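3. Garment Reuse and the Problem of Printed Text

3.1 Background

Secondhand clothing reaches buyers through several channels, and the amount of sorting done at each stage differs a good deal. In the two towns covered by this study, Edov and Belmonte, most donated clothing passes through a single sorting house before it is sent to shops, baled for export or cut into wiping cloths. Earlier work on sorting has dealt mainly with fiber content and wear. A shirt with a stretched collar or a stain is easy to grade, and sorters tend to agree on it. Much less has been written about how sorters judge what is printed on a garment.

Our interest in printed text came out of the first round of interviews, in which sorters kept returning to the subject without being asked. T-shirts from company picnics, school reunions and charity runs arrive in large numbers and in good condition. Many have been worn once. By the fiber and wear rules they belong in the top grade, yet they are often sent down to export or rags. One sorter in Belmonte said she would put a faded plain shirt on the rack before a new one with somebody else's family reunion on it.

This section reports how such decisions were made and how consistent they were. Pricing in the shops is taken up in Section 4.

3.2 Sample and procedure

The sample consisted of 613 T-shirts drawn from incoming donations at the Edov sorting house during March. Only adult sizes were included. Shirts with holes, open seams or visible stains were left out, so that wear would play as small a part as possible in the grading. Of the 613 shirts, 471 carried printed text of some kind. The remainder were plain or had a picture or pattern with no words.

Each shirt was graded by four sorters working separately. They used the grades they use every day: shop, export and rag. No new instructions were given. The sorters were asked to work at their normal speed and were told that there was no correct answer. After grading a batch, each sorter went back over it with an interviewer and gave a reason for any shirt that had not been placed in the shop grade.

Grading took place in the morning, before the day's deliveries. Batches were shuffled between sorters so that no two people saw the shirts in the same order. A shirt was counted as agreed when all four sorters gave it the same grade, and as split otherwise. We did not use a majority rule. In daily practice each garment is seen by one person only, and a split therefore means that its fate depends on whose table it lands on.

The interviews were carried out by Grażyna Laskowska in the sorters' own language and transcribed the same week. Reasons were coded into types after all the transcripts had been read. A reason could be given more than one code.

3.3 Types of printed text

The printed shirts fell into four types. The first is dated or local text: the name of an event, a team or a workplace, often with a year. The second is brand text, in which the maker's name is the main feature. The third is long text, such as jokes, lists of sponsors or song lyrics, which has to be read at close range. The fourth is short general text, meaning one or two words in large letters that do not point to a particular place, group or time (Figure 3).

The borders between these types are not always sharp. A single word may be a brand to one sorter and a plain word to another. Where this happened we followed the sorters' reading, and a shirt was placed in the brand type only if at least one sorter treated it that way. Foreign words were a further difficulty. Words that a sorter could not read were usually handled as if they were a pattern, and remarks about them dealt with color and placement – the meaning did not come up unless the sorter was worried that it might be rude.
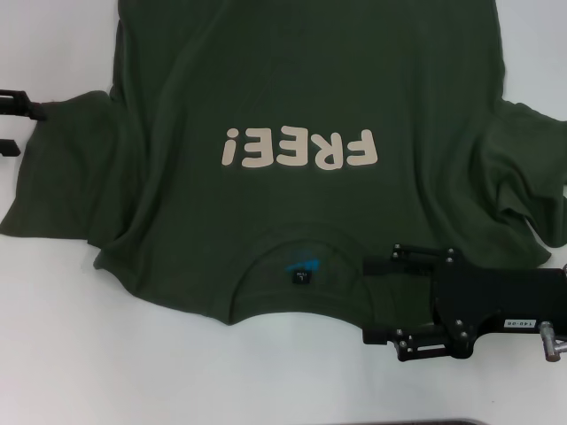
Figure 3. Short general text on a dark green T-shirt, with the print in a cream color.

Sorters were most at ease with short general text. The reasons they gave for sending such a shirt down were mostly about the print itself, for example cracking or a rubbery feel, and seldom about the words. With dated or local text the pattern was reversed. The print could be in perfect shape and the shirt would still be sent down, on the ground that a buyer "was not there." Several sorters used nearly the same phrase.

Long text produced the most splits. Two of the sorters said that they do not read it at all during a normal shift and grade the shirt as though it were patterned. The other two read everything. One of them had once let a shirt with an insulting joke through to the shop in Trurov, where a customer complained, and she has read every line since then. Her grading was the slowest of the four and also the strictest.

3.4 Limits of the sample

Three points should be kept in mind. The sample was taken in a single month, and donations in spring contain more event shirts than donations in the fall, according to the house's own intake notes. The sorters knew that their decisions were being recorded, which may have made them more careful with long text than they would be on a busy Monday. Finally, children's clothing was left out. Sorters told us that they are far more relaxed about text on children's shirts, and that a school name or a camp name is not seen as a reason to send one down.

It was also not possible to follow individual shirts after grading. The shops do not record which garments sell, only the day's takings, so we cannot say whether the sorters are right about what buyers will refuse. Shop staff in Belmonte believed that they are mostly right. Staff in Trurov, where the stock is cheaper and the buyers younger, thought that old event shirts would sell well if more of them were sent.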